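Today's Subject: The Pigeon on the Office Windowsill

This author wishes to record that a pigeon occupied the sixth-floor windowsill at Gounder for most of the morning. It was gray and showed no interest in my work. 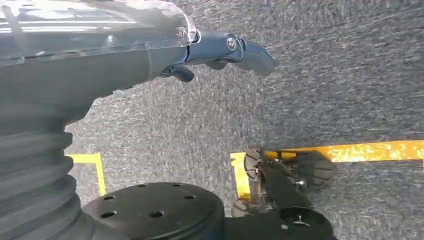
Prakash Devadiga wrote in to ask if it was the same pigeon reviewed in May. I am unable to confirm this. The May pigeon had a darker neck and better manners.

The present bird tapped on the glass 6 times during a telephone call with Nillano. The caller asked who was at the door.
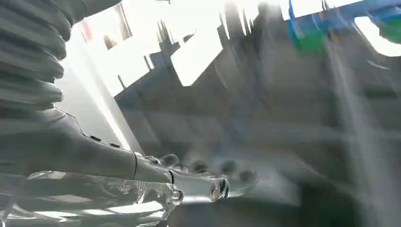 Gray with a blue bar, October 2021

I then consumed my lunch, a cheese sandwich, facing the wall. The pigeon moved along the sill to
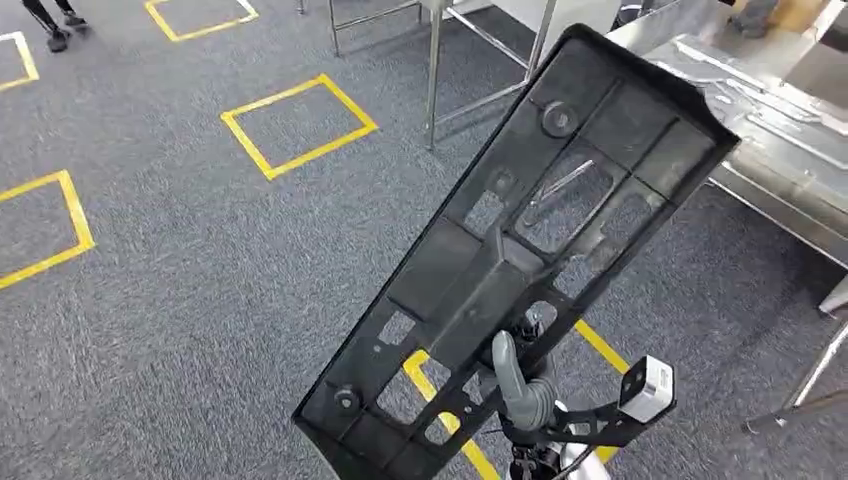
the corner nearest my desk, where it remained until the rain began. A rating of 98 out of 525 is hereby awarded.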